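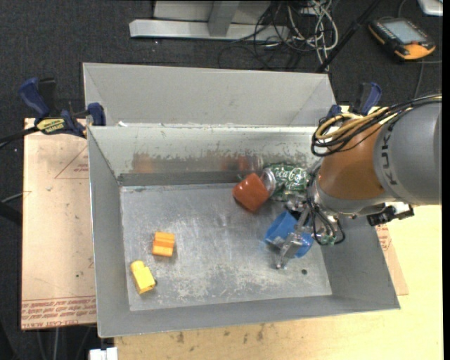

レセムクーム(Lesemcombe)小物まわし事業 中間のご報告

Gasix 地域助成ご担当
エドヴィン・ストランド様

2026年4月22日

ストランドさん、こんにちは。前回のお電話では途中で配達の人が来てしまい、尻切れトンボになってすみませんでした。あのとき話しかけていた仕分け用の箱のこと、コップのこと、それからお金のことを、まとめて書いておきます。長くなりそうなので、お茶でも飲みながらどうぞ。急ぎで判断していただきたいのは後半の「お願い」のところだけです。

■ まずは全体の様子

おかげさまで、助成をいただいてから10週がたちました。計画書に書いた三つの柱(集める、分ける、まわす)のうち、「集める」は予定より早く、「分ける」はほぼ予定どおり、「まわす」が遅れています。遅れの中身はあとで書きます。

集まった袋は57袋です。計画では夏までにこのくらい、と書いていた数なので、私もちょっと驚いています。レセムクームの小学校のバザーの残りと、ラークソープ(Rarkthorpe)の集会所の棚を片づけたときに出たものが一気に来たのが大きかったです。集会所の棚なんて、奥の方から昔のお祭りのコップがごっそり出てきて、片づけに行ったはずの私たちのほうが荷物を増やして帰ってくる始末でした。

中身はほんとうにばらばらです。プラスチックのコップ、積み木、組み立てブロック、おままごとのお皿、ふたのない水筒、水筒のないふた。そこに飲み物の空き缶が平気で混ざっています。申込書では「子ども向け小物」ときれいに書きましたが、袋を開けてみると、人の家の引き出しの底というのはこういうものだなと思います。

■ 仕分け用の箱のこと

去年の報告で「浅いプラスチックのかごで仕分けています」と書いたのを覚えていらっしゃるでしょうか。あれはもうやめました。かごの底が網になっていて、小さいブロックの角が引っかかるんです。かごを傾けても出てこないので、一個ずつ指でつまむことになって、それだけで午前中が終わる日がありました。

代わりに使っているのが、スキェルブレッド(Skjelbred)から譲ってもらったグレーの金属の箱です。側面が斜めになっていて底が平ら、奥に細長い区画、手前に広い区画があって、間が金属の板で仕切ってあります。もともと何を入れていた箱なのかは先方もはっきりしないそうで、来たときから底は傷だらけの点々だらけ。仕切りの内側の下のほうには赤茶色のこすれたような跡もあります。最初は「これに子どものコップを入れるの?」とだいぶ抵抗がありました。ただ、仕分けは洗う前の工程なので、見た目はあきらめることにしました。洗ったあとのものは絶対にこの箱に戻さない、という決まりだけは厳しくしています。ふたつきの白いコンテナに入れて、別の部屋に置いています。

使ってみたら、これがなかなか具合がいいです。底が平らなのでコップを横に倒しても見失わないし、側面が斜めなので端に寄ったものにも手が届きます。プラスチックの箱だと中身を入れるたびにずるずる動いていたのも、重さのおかげで落ち着きました。そのかわり、うるさいです。ブロックをざらっとあけた瞬間の音といったら、隣の部屋で編み物の会をやっている日には本当に申し訳なくて、最近は木曜を避けるようにしています。

底の右手前寄りに小さな穴がひとつあいています。ブロックが通る大きさではないので、ふさがずにそのまま使っています。砂のような細かいごみがそこから下に落ちるので、箱の下に敷いてある茶色い板を一日の終わりに払っています。板は赤い印刷のある古いもので、文字はもうかすれていますし、上下さかさまに敷いてしまったのですが、直すには箱を持ち上げないといけないのでそのままにしてあります。

台のほうも、薄い色の天板に茶色いしみがついています。前に使っていた方の時代からのものらしく、洗剤で二回、重曹で一回こすって、三回ともしみの勝ちでした。備品の欄に「作業台 状態:良」と書いたのは言いすぎだったかもしれません。ぐらつきはなく、使うぶんには困っていませんので、「状態:使用可」に直しておいてください。

■ どう分けているか

手順は四月の頭に作り直しました。前のは細かすぎて、誰も最後まで覚えられませんでした。今は次のとおりです。

一袋ずつ、手前の広い区画にあける。二袋いっぺんにはあけない。
飲み物の缶は最初に抜いて、資源の袋へ。
コップは色を問わずひとまとめ。欠けやひびがあったらここで外す。
ブロックと積み木は、小さいほうから拾う。
何だかわからないものは奥の細い区画へ。週の終わりにまとめて見る。

この「何だかわからないもの」の区画が、思った以上に働いてくれています。以前は、正体不明のものが一個出てくるたびに全員の手が止まって、ああでもないこうでもないと品評会になっていたんです(楽しいんですけどね!)。今は黙って奥に放り込むので、手が止まりません。品評会は金曜のお茶の時間に移動しました。先週の一番の難問は、半透明の輪っかでした。保存容器のパッキンだという説と、歯固めだという説に分かれて、まだ決着していません。

缶のことは、少し考えが甘かったと反省しています。申込書では缶のことなど一行も書いていませんでした。でも袋を開けると、だいたい入っています。炭酸の緑の缶、コーラの缶、つぶれたの、つぶれていないの。緑のコカ・コーラの缶がコップに寄り添うように転がっていると、ぱっと見ではコップの仲間みたいな顔をしていて、色つきのコップと一緒につかみそうになるんです。太さも似ていますしね。中に飲み残しがあると、まわりのものまでべたべたになって洗い場の手間が倍になるので、今は缶を最初に抜くことにして、袋を受け取る場所にも「飲み物の缶は入れないでください」と貼り紙をしました。効き目は、正直なところ、まだよくわかりません。

ブロックは、メーカーをそろえるのをあきらめました。上に溝のあるもの、角が丸いもの、どこの何ともつかないものがあって、全部をきっちり組にしようとすると永遠に終わりません。黄色やオレンジの小さい四角いのが特に多くて、形が似ているくせに互いにはまらないという、子どもがいちばん怒るタイプのやつです。ですから、かっちりはまる組だけを「組み立て用」として袋に詰めて、はまらないものは「ならべて遊ぶ用」として別の袋にしています。保育室の先生に聞いたら、小さい子の部屋ではむしろ後者のほうがありがたいと言われて、だいぶ気が楽になりました。小さすぎるものは、年齢の注意書きをつけたうえで学童のほうへまわしています。

■ コップのこと

この事業で一番動いているのはコップです。洗い終わって貸し出せる状態になったものが300個になりました。青、赤っぽいオレンジ、緑、白、それに模様つきが少し。青がやたらに多いのは、集会所のお祭りのコップがほとんど青だったからだと思います。

貸し出しは、計画では四か所の予定が、まだ二か所です。ここが「まわす」の遅れの中心です。ラークソープの昼食会は喜んで使ってくださっていて、返ってくる数も合っています。小学校のほうは、春の行事で一度使って、ちゃんと返ってきましたが、洗わずに返ってきました。怒るほどのことではないんですが、洗って返す、洗わずに返す、のどちらなのかを、私が紙に書いておかなかったのがいけませんでした。今は貸出票の一番上に大きく「すすいで返してください」と書いてあります。

残りの二か所は、話はついているのに、運ぶ手段がまだありません。コップというのは軽いけれどかさばるんですね。重ねられる形のものは重ねればいいのですが、集まってくるコップは口の広さも高さも全部ちがうので、重ねると途中で斜めになり、車の中で雪崩になります。一度、私の車の後ろの席で盛大にやりました。ブレーキを踏むたびにカラカラカラと鳴って、信号待ちで隣の車の人に見られました。

それで今は、同じ形どうしをそろえてから貸し出すことを試しています。そのぶん仕分けに手がかかるのですが、積んだときの収まりがまるでちがいます。半端な形のコップは貸し出しにまわさず、絵の具の水入れや種まき用として、ほしいという方に差し上げています。これは計画書にはない使い道なので、もし問題があれば教えてください。個数の記録はつけています。

■ うまくいっていないこと

隠しても仕方ないので書いておきます。

ひとつめは洗い場です。お湯が出るまでが長い。蛇口をひねって、布巾をたたんで、やかんを火にかけて、それでもまだ水です。建物のほうに相談はしていますが、返事は「見に行きます」のまま止まっています。

ふたつめは、乾かす場所です。コップを伏せて並べると、あっという間に場所がなくなります。冬の間は窓ぎわの棚で足りていたのに、集まる数が増えて、今は椅子の上にも布巾を敷いて並べている状態です。座る椅子がなくなるので、午後は立ち仕事になります。

みっつめは私の記録のつけ方です。袋の数は数えていましたが、袋の大きさを書いていませんでした。ですので「57袋」と言っても、スーパーの小袋ひとつと、両手で抱えるような大袋が同じ一袋になっています。五月の分からは重さで記録します。はかりはもう借りてきました。前半の分はさかのぼれないので、年度末の報告では袋と重さが混ざった表になります。見づらくてごめんなさい。

■ お金のこと

消耗品の枠から使ったのは、これまでで380ポンドです。中身は、ふたつきの白いコンテナ、食器用の洗剤とスポンジ、手袋、貸出票の印刷、それに箱を運んだときの運送代です。箱そのものはスキェルブレッドの厚意で無償でした。運送代が思ったより高かったのですが、あの重さのものを私の車で、と言い張らなくてよかったと今は思っています。領収書は全部、別の封筒でお送りします。一枚だけ、手袋の領収書がにじんで読みにくくなっています(濡れた手で触りました、私です)。お店に頼めば再発行してもらえるそうなので、必要でしたら言ってください。

手袋は最初、薄い使い捨てのを買いました。あれは金属の箱の縁に引っかけるとすぐに破れます。今は厚手のものに替えて、洗って使っています。単価は上がりましたが、買う回数が減ったので、枠の中には収まる見込みです。

■ お願い

二つあります。

一つは、「運搬」の枠を少し前倒しで使わせてもらえないか、ということです。申込書では夏以降に使うことになっているのですが、さきほど書いたとおり、待っている先が二か所あるのに運べていません。仕切りのある運搬用の箱を先に買えれば、五月の連休明けには届けられると思います。総額は変えません。時期だけの変更です。

もう一つは、乾燥用の棚です。これは予算にありません。もし Gasix さんのほかの助成先で、使わなくなった水切り棚や、段になったラックがあれば、古くても錆が出ていても構わないので(錆は布でも敷けばなんとかします)、声をかけていただけないでしょうか。取りに行きます。

■ 来月にかけて

五月は、たまっているブロックの袋詰めをやります。手をつけていない袋がまだ廊下側に積んであって、通るたびに目が合うので、まずはあれを崩したいです。それから、貸出票の書き方を小学校の先生と一緒に見直します。先生いわく、字が多すぎるそうです。この報告書を読んだストランドさんも、たぶん同じことをおっしゃりたいと思います。

見に来られる話、こちらはいつでも大丈夫です。ただ、午前中のほうが袋をあけているところを見ていただけます。駐車場は裏手の坂の上で、表の門は閉まっていることが多いので、着いたら電話をください。汚れてもいい服でお願いします。前に白いシャツで来た方がいて、缶の飲み残しで気の毒なことになりました。

運搬の枠の件だけ、月内にお返事をいただけると助かります。

レセムクーム小物まわし事業 担当より

追伸 お電話で聞かれた「奥の区画は狭すぎないか」の件、今のところ足りています。大きなものが来たときだけ、はみ出した分を床のバケツに入れています。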